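News from the Umard: what changes for guests this June

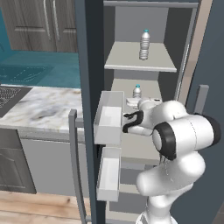
The water in the upper Umard is finally going down, and from 2026-06-08 we run the full three-day float again. In May we had to shorten two trips, because the gravel bar at Dundenden was still under water and there was no other good place for the tents. Now the bar is dry and even a little bigger than last year. We can put the kitchen on the high side and the tents along the willows, where the wind does not reach so much.

Many of you asked about the fish. The trout are holding close to the bank in the morning and they move to the deeper runs after lunch. Small dark nymphs work best at the moment. Dry flies are possible in the last hour of light, mostly on the flat water below the Seidel bridge. Please bring barbless hooks only – this is a rule of the river, and we also ask it for every practice session on the grass.

Some practical points. The meeting place is still the landing at Zostisthorpe, but the parking has moved. Drive past the old field, continue 700 meters and turn left at the green gate. Be there at seven, please. The shuttle leaves when the boats are loaded and it cannot come back for one person.

Each guest can take one dry bag and one rod tube. Hard suitcases do not fit under the straps, and last month we had to leave two of them in the van. The nights are cold on the gravel, so a warm sleeping bag is more important than a second pair of shoes. We have waders to lend in most sizes. Very large feet should write to us first.

The price for three days is 809 per person, with all meals and the tent. The day trip from Seidel to the landing stays at 105. If you book the long trip, we ask a deposit of 500, and you get it back in full when we must cancel for high water.

There are still free places in the last part of June. For questions about dates or food, write to Lieven Bosman at the office. He is on the river for most of the week, so an answer can take two days.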